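Notebook, shared kitchen, Wurkham workshop
07/08/2020

Work on the counter continues from where I left it in June. The purpose is still the same: to decide which things may stay on the counter all the time, and which must go to the cupboard or to the shelf in the Nurneck room. I write down what I did so that whoever opens this notebook next does not start again from zero.

First I checked the list from the Sorkham kitchen, which we took as our model. Their counter is longer than ours and has a sink at one end, so their order cannot be copied directly. I kept only two rules from it. Food containers stand at the wall. Whatever becomes hot stands where the cable reaches without crossing the place for cutting.

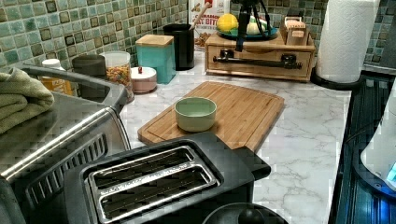 The cutting place is the point where I changed my mind. In June I wanted it at the far end, near the window, and for a few weeks we had it like this. People carried bread from one end to the other and the crumbs went everywhere between. Now the bamboo board lies just beyond the black toaster, and the small green bowl has its place on the board. I am not sure about the bowl. It is good for a cut lemon or for tea bags, but each time somebody wants to cut a loaf it must be moved first. For now it stays, and I will look again after some weeks of use.

The board has a groove along its border. Crumbs collect in it and a wet cloth only pushes them into the corner. A dry brush is better. I put one in the drawer under the counter, left side, with the word BOARD on the handle. Please do not use it for the toaster.

Toaster oven: it stays on the left. I considered to exchange it with the toaster, but it is the heavier one and it does not need to be moved for cleaning so often. The vent must be free. I wrote this already in June and I write it again. No paper bags and no boxes against that side. The towel should come off before the oven is switched on, and I would like to have a hook for it. The hooks from Kratochvíl hold on smooth tile, but our tiles are small and there are many joints, so I have doubts that the suction type will work. I ordered 2 of the glued type to try.

Containers at the wall: I tried them by height, then by how often they are opened. By height looks better. By use is more practical, so I left it by use. The cereal should be in easy reach, as it is opened more than all the others. The glass jar takes almost 300 grams, and one bag from the shop is more than this, so the rest of the bag goes to the cupboard with a clip. Do not press it in, the pieces break. 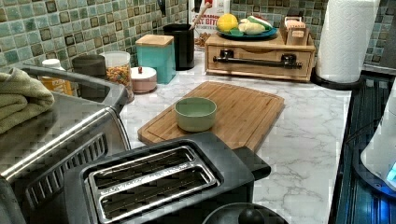
Back row by use, with the turquoise canister behind the small round container with the red knob.

The weak point of this order is the second line. A container which stands behind another one is forgotten. I thought about a narrow step of wood along the wall, so that the back things are higher. I would need to measure the free height first, and I did not have the tape with me. Open point.

Utensil holder: on the right, past the containers. I took out the things which we had double and put them in a box in the Nurneck room, second shelf. If you miss something, look there before you buy a new one.

Cleaning of the tiles: warm water and a little dish soap, then a dry cloth. The vinegar cleaner I do not use any more near the joints. The countertop gets the same soap and water, nothing with sand in it.

To do:
- measure the height for the step
- try the glued hooks, first one only, and wait 2 days before hanging the towel
- ask Sorkham which clips they use for the bags
- new labels for the lids, the old ones come off in the wash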